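Endska bench scale - set-up guide
Section 2. Siting, levelling and first weigh

Read the whole section before you plug in. Takes ten minutes, less if the bench is already flat.

2.1 Where to put it

1. Solid bench, not a folding table. Folding tables bounce and the reading never settles.
2. Keep clear of windows, fan heaters and the door. Draughts show up in the last digit.
3. Leave a hand's width behind for the cable.
4. Don't share the bench with a mixer or anything else that shakes.

Note: if you move the scale, even to the other end of the same bench, start again from 2.2.

2.2 Levelling

1. Take out the transit screw (red tag, underneath). Keep it. You will need it if the scale goes back to Heffernan for service.
2. Set the scale down, power off.
3. Look at the bubble by the rear left foot. Turn the feet until it sits inside the ring. Clockwise lifts.
4. Press each corner lightly. Any rocking, do step 3 again.

CAUTION: never lift the scale by the pan. Bent load cells are not covered.

2.3 Marking out the bench

Mark the foot positions once the bubble is right, so the scale goes back to the same spot after cleaning. Pencil wipes off, pen stains.

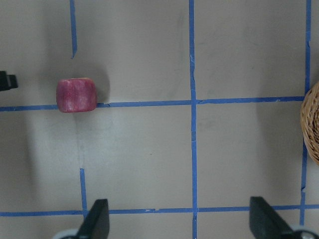

Zero drift is mostly down to people leaning on the bench or parking stock against the pan. Give the scale its own square and give everything waiting to be weighed a different one. Painter's tape does the job, bright blue on a pale top like this shows up well, and a plain grid is enough. Keep the lines straight and press the ends down. Don't run tape under the feet, it squashes over time and you loose your level.

2.4 Warm up and zero

1. Plug in. Use the Belora adaptor supplied, no other.
2. Wait for the dashes to clear, then leave it on for 70 minutes before the first calibration. After that a short warm up each morning is fine.
3. Pan empty, press ZERO. Display reads 0 and the small arrow comes on.

2.5 Calibration

1. Hold CAL untill the display flashes 200.
2. Put the 200 g weight in the centre of the pan. Gloves or the forceps, not fingers.
3. Wait for the beep. Take the weight off.
4. Display should drop to 0. If it shows E2, check the bubble and repeat.

Note: the weight in the box is matched to your scale. Serial on the lid, same as on the base plate.

2.6 Check before use

Weigh the same thing at each corner of the pan, then the middle. Readings should agree within 2 g. If they dont, back to 2.2.

Still out? Ring the Inness service desk, extension 1046, and ask for Alvar Torvik. Have the serial number ready.

Section 3 covers tare and part counting.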